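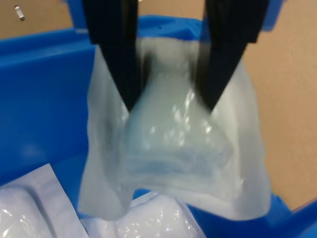 Camthorpe opened its packing hall to the public for one afternoon in April, and I went because the flyer promised robots and free parking. The Unimska cell was the first stop on the tour and the one where people stayed longest. The job is picking pouches out of a tote and sending them down the line to be boxed, and I had assumed that was the easy part of the building. Then I watched the two black fingers close on a milky white bag over the blue bin, squeezing its middle into a sort of waist while the loose margins flopped wherever they liked. Anyone who has tried to lift a half-empty bag of frozen peas by its stomach will have some sympathy. A few of us leaned over the rail as if that would help.

Our guide told us the pouches are harder than boxes for two reasons: they change shape when you touch them, and they shine. The shine confuses the vision system. It also confused my phone, so I felt a certain kinship. She said the team had spent most of the winter on grip pressure alone, which is the sort of sentence that makes you glad of your own job and then a little jealous.

The target for the day was on a whiteboard next to the cell: 796 picks before closing. When our group arrived the tally stood at 148, and a boy in front of me worked out out loud that they were not going to make it. The guide said the machine had been paused for speeches. There had been 2 of them, and from what I heard of the second, the machine got the better deal.

Farther down the hall was the Grititz conveyor, which is long, gray and very proud of its corners. It got polite applause. The Tilahun labeling station had a stop button visitors were allowed to press, with a line for it that went back past the coffee table, and I stood in that line - a grown adult with a visitor badge - for most of half an hour. It's a good button.

On the way out I went back to the pouches and watched until they started turning off the lights at the far end. The tally had gone up by then, though somebody had parked a cart in front of the last digit. Camthorpe says the hall will open again next spring, same free parking, with more seating near the Unimska cell. I would get there before the speeches.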